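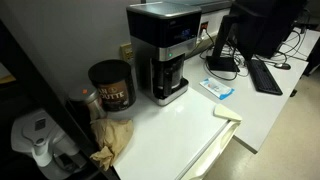
11 October 2021

I came to Tollside before the early shift, so that I could have the Raletau for myself. The palletiser was stopping again on Friday evening, always with the same message, following error on axis 4, and always when the arm is turning from the infeed to the second pallet. I restarted it three times that evening and then I wrote in the book that it should run at reduced speed. It is not a repair, I know, but the lorry had to be loaded.

This morning I first locked the cell and hung my tag, and then I did what I should have done already on Friday, I moved the wrist by hand with the brake released. It was stiff in one part of the turn and easy in the rest. I had expected the gearbox. But when I opened the cover of the upper arm I found the hose package pulled very tight, and one of the clamps had slipped along the arm by the width of my hand. So the motor was pulling against the hoses each time. I was glad and also a little ashamed, because it was me who changed that clamp in spring.

I put the clamp back, with a new rubber strip under it, and left more slack in the loop than before. The outer sleeve is worn through at one place but the cables inside have no damage that I could find. I wrapped it and I ordered a new sleeve. It will arrive in November, they say.

Then the greasing, as the covers were open anyway. The old grease came out grey, and at the end more yellow, which is how I like to see it. I always forget to take out the drain plug on the lower joint before I begin to pump, and today I did not forget. I write this down as a small victory.

After this I had to check the zero position. I noted the encoder values before I touched anything, and the wrist had 1164 in the saved table and 1456 on the screen. I looked at these two numbers for a long time. In the end I moved the arm to the marks, looked with the torch from both sides, and the marks were not quite meeting. I set the zero again, saved it in Twal, and made a copy on the stick and a second copy on the computer in the office. The last time we had only one copy, and I do not want to live that week again.

The Govard vacuum head was next. Two cups had small cracks at the lip, so I changed the complete row. The filter was full with cardboard dust. I blew it out, but I think we should simply replace it every month, it is a cheap part and the cleaning takes my time.

I had coffee at my desk while Twal was restoring the pallet patterns, which is slow and must not be disturbed. The progress bar stayed at 40 per cent so long that I began to doubt the cable.

First test without boxes, at slow speed, with my hand on the stop. Then with boxes. The corner of the second layer was too far to the outside by around a finger, so the pick point needed to be taught again too, which is logical after a new zero, but I had hoped to escape it. After lunch I had all the points corrected and we went up to the full speed step by step. The axis did not complain.

The evening shift has it now. I asked them to write down any stop, also the short ones which they clear by themselves.

For tomorrow: the fence switch with the loose screw, grease for the turntable, and label the spare clamps.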